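May 11, 2024
by Remo Marti

Slept badly and was up before six. Rain until mid-morning, so the hedge is off for another week and I went at the workroom instead.

I had been putting it off since Edileuza moved her half of the shelves out. What was left was mostly mine, plus some things that belong to no one in particular. The plan was to clear the bench, sort it all, and decide on the wall. I got through the first two and am still undecided on the third.

Two loads went out to the shed. Old paint tins, the offcuts, a box of hinges I bought in September and never opened. I kept the black slatted basket on the bench for the things I use every day. So far it has a roll of tape in it and that is about the right amount. The last time I had a basket for everyday things it filled up in a fortnight with batteries and dead pens. The container with the lid stays beside it for now. Ambros thinks everything should be in lidded containers, but then I have to open them all to find anything.

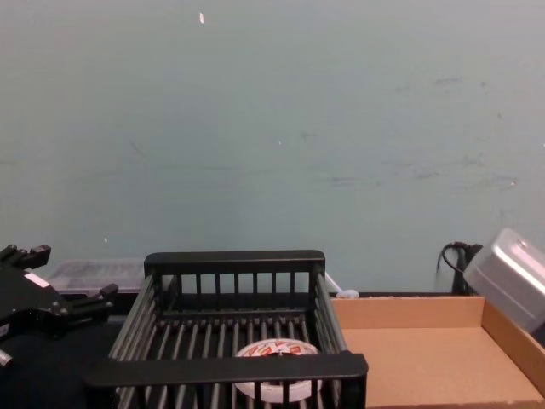
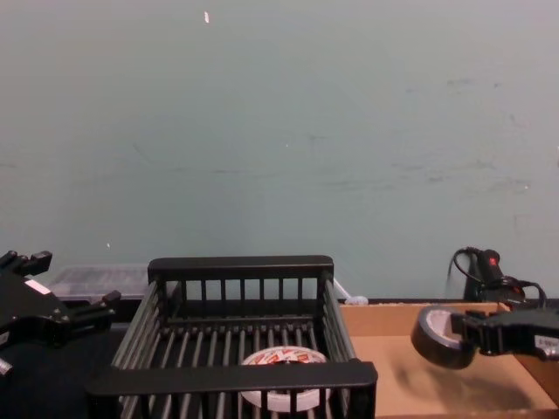

The wall is worse than I thought. With the shelves gone I could see every scuff, and there are chips on the right-hand side where the paint has come off. I tried a damp cloth and a bit of dish soap on one of the grey marks down low and it went a bit lighter, then stopped. The rest will probably need sanding and a new coat. I still like the colour. Florian calls it hospital green, but it is greyer than that, and it looks fine in the afternoon.

Rang Darkham about matching it. They can do it from a chip the size of a thumbnail if I bring one in. The woman quoted me $103 for the big tin, which seems a lot for one wall. The small tin might do if I only go over the worst of it, but then the patches will show. Xiuying did her hallway that way and you can still pick out each one when the light is on. I'll ask her what she would do now.

Lunch was soup from the freezer. Ambros dropped by at two for his spirit level and stayed an hour. He says to fill the chips first, leave it overnight, then sand. He also says to wash the whole wall with sugar soap before anything else. I have some 300 grit in the drawer, but he reckons that's too fine to start with.

Swept up after he left. Found 11 screws under the bench and the lid of the glue I threw out last year.

Still to do: take a paint chip to Darkham, buy filler, return the clamps to Florian, ring Mum.

Bed early tonight.

Contact | © Remo Marti | Back to top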